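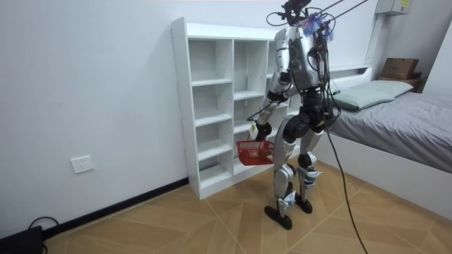 Okay, start of a new batch today so I'm going to post as I go. We're collecting examples of tidying-up jobs for the learning lot upstairs, and this one is baskets and shelves.

The plan is 660 good runs by the end of February. A run counts if the basket ends up in the cubby it was meant for and the robot lets go without dragging it back out. That second bit is harder than it sounds!

Oriana Sosa is driving this morning and I'm on notes. She has far more patience than me. My runs always come out jerky, and a jerky example is one the model might learn from, so — I do notes.

We do 20 runs and then swap over. Before every one I read out a cubby, column then row, off a shuffled list. When we picked for ourselves we kept going for the middle ones without noticing, and the first model we trained hardly ever tried the bottom row.

Someone asked if the bedroom is real. It's a room in the Clurnatville flat, bed and all. We used to do everything in the workshop and the model got very good at the workshop and not much else.

Also asked: do we keep the bad runs? Yes, in their own folder, with a line on what went wrong. "Caught handle on thumb side" is my most typed sentence this year and it's only January.

Small moan. The labelling page logs you out after 7 minutes and doesn't save the note you're halfway through. Fiachra Mulligan says he'll look at it. I now write everything on paper first like it's 1985.

Question for anyone else who does this: how much do you vary the starting spot? We shift it a bit every run and turn the robot the other way every so often, but Constanza Figueroa reckons we should be much messier about it. I think she's right and I also think it'll double my notes.

First lot finished, 2 in the bad folder, both bottom row. Kettle's on, then Oriana gets the notebook and I've got to drive. Wish me luck with the handle.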